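Staff profile: Young-sook Gil, Community Sport Officer

When Young-sook Gil joined the Vorkley Leisure Trust, the badminton programme consisted of one evening session and a cupboard of rackets with broken strings. The programme now runs in 13 halls across the district, and 189 adults are registered for the current term. For this edition of the Trust's newsletter, she spoke to Da-eun Joo about beginners, hall bookings and the plans for the Sirklow centre.

Ms Gil came to the sport late. She had worked in housing administration and had not played any game regularly after leaving school. A colleague, Min-kyu Byun, invited her to make up a four at the old Sirklow hall. "I lost every point I served," she said. "I went back the following week, and I have been going back ever since."

That experience shaped the way the beginners' course is taught. It lasts six weeks and no scores are kept until the fourth. "People come to us after many years away from sport, and some of them are nervous about being watched," Ms Gil explained. "We begin with the grip and with moving the feet. Once a person can keep a short rally going, they tend to stay."

The Trust received 1,537 enquiries about adult classes last year, more than it was able to place. Ms Gil described the shortage of evening hall time as the main difficulty. Schools let their halls to outside groups only until nine o'clock, and examinations close several of them for part of the summer. "I spend more of my week on the telephone about keys than I do on court," she said. An agreement with the school at Pirnov has added two evenings, and a daytime session for retired residents will begin there in August.

Asked about equipment, Ms Gil said that new members should not spend money before they have finished the course. The Trust lends rackets free of charge, and asks only for shoes with clean soles. Beginners play with nylon shuttlecocks, while the Vorkley league uses feather.
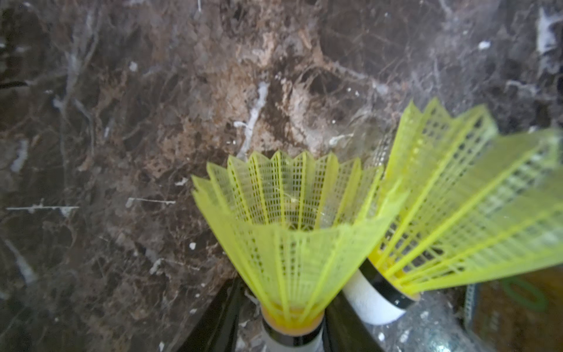
"Feather flies beautifully, but a class of beginners will go through a tube in an evening," she said. "Nylon lasts, and our budget is what it is. I would sooner pay for another hour of coaching." Two members, Sotiris Michailidis and Bit-na Moon, completed their coaching award in the spring and now lead the sessions at Sirklow.

The refurbishment of the Sirklow centre will provide two further courts and better lighting - the present lamps hang directly above the rear service line, and players have complained of them for years. Ms Gil hopes that the centre will also be able to offer a family hour at weekends.

She still plays herself, usually in doubles with Mr Byun. "He says that my serve has improved," she said. "I have asked him to put that in writing."

Places on the next beginners' course may be reserved at the Vorkley reception desk or at any session.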